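Section 2. Play fruit: sorting into the tray and bagging for storage

Applies to: Skjelbred play fruit, set 1087, with the square tray (part 3652) and one clear bag. This section replaces the leaflet in the box. The leaflet is short and cheerful, and we had trouble following it.

What the leaflet claims

The leaflet says the set "packs itself away in moments" and that children will sort it by colour without being asked. We would not count on either. Set a bit of time aside, clear a flat surface, and assume an adult will be doing at least part of the job.

It also says any fruit fits any corner of the tray. That's true if you like pushing. The pieces differ in size and the tray has a raised rim, so the order you put them in does matter a little.

CAUTION: The clear bag is a thin plastic bag and not a toy. Keep it away from babies and small children, including while you are packing. A cheerful drawing on the leaflet shows a child carrying it over one shoulder. Ignore that drawing.

CAUTION: Look over the leaves and stems before each use. Throw out any piece with a loose or cracked part. Do not glue it, whatever the Vodum repair card says about "child-safe bonding."

Before you start

1. Put the tray on a flat table with room beside it for the bag. Carpet is a poor choice, as round pieces roll.

2. Wipe the tray. Dust collects along the inside of the rim, and a dry cloth only moves it around. Use a damp one and dry the tray afterward.

3. Tip out whatever came home with the fruit. Crayons, coins and crumbs all leave marks on glossy plastic, and the marks are harder to get off than the leaflet lets on.

Filling the tray

4. Take the pieces out of the bag one at a time. Upending the bag looks quicker, but you will spend the time you saved on your knees under the table.

5. Start with a corner at the back of the tray and set the first piece against the rim. Long shapes such as the lemon and lime can go side by side.

6. Put the rounder pieces in front. Four whole fruit make a full layer, two by two. They will touch each other. If one rides up over the rim, swap it for something smaller.

7. Do not stack a second layer. The leaflet suggests it for "display." We tried it on a kitchen counter in August and gave up when the lime ended up behind the stove.

NOTE: The leaflet's colour chart is no great help. It sorts by "warm" and "cool" and leaves you to argue over the plum. Pick your own arrangement and use the same one each time, so a gap stands out.

Bagging the rest

8. Open the bag wide and lay it on its side. Thin film folds in on itself, so smooth the mouth open with your hand before you put anything in. Standing the bag upright is possible in theory.

9. Put whole fruit in first and push it gently to the bottom. Wedges go in last. They slide under the folds and are easily missed when you empty the bag, so feel along the bottom and both corners before you decide a piece is lost.

10. Compare what you have with what you expect to find. Pieces show through the film as patches of colour, and a patch of colour is not proof of anything. Open the bag and look inside.
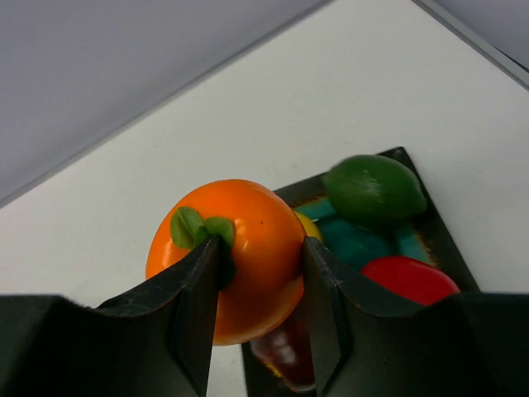 The orange fruit with its green leaves, and the tray behind.

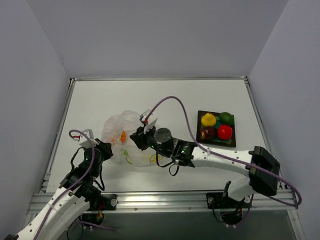 Four pieces in the tray, two by two, and more colour showing through the bag.

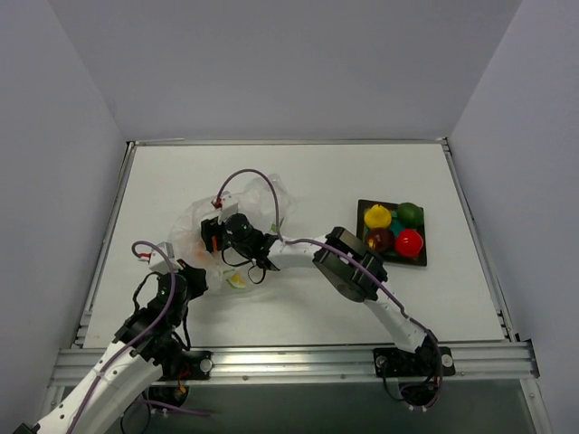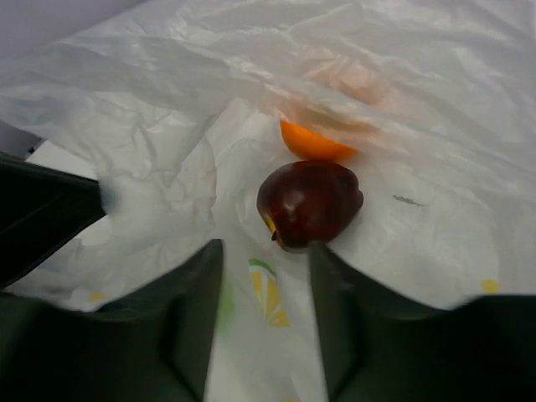 Inside the bag, with an orange wedge lying against the red apple.

11. Press the air out with a flat hand and fold the mouth under. Don't knot it. A tight knot in thin film generally has to be torn open, and then you need another bag.

Cleaning

12. Wash the pieces by hand in warm, soapy water. Rinse, shake, and leave them on a towel until fully dry. The box calls them "dishwasher friendly," a phrase that promises less than it seems to. We keep ours out of the machine.

13. For sticky spots, mix 50 mL of white vinegar into a bowl of warm water and wipe with a soft cloth. Scouring pads will dull the shine for good.

Storage

Keep the bag and the tray on the same shelf, out of reach. The Ostimlow storage bin is sold as the matching container for this set, but any lidded box that takes the tray flat will do the same work. Measure the tray before you buy one. The size printed on the Romitz carton is for the carton.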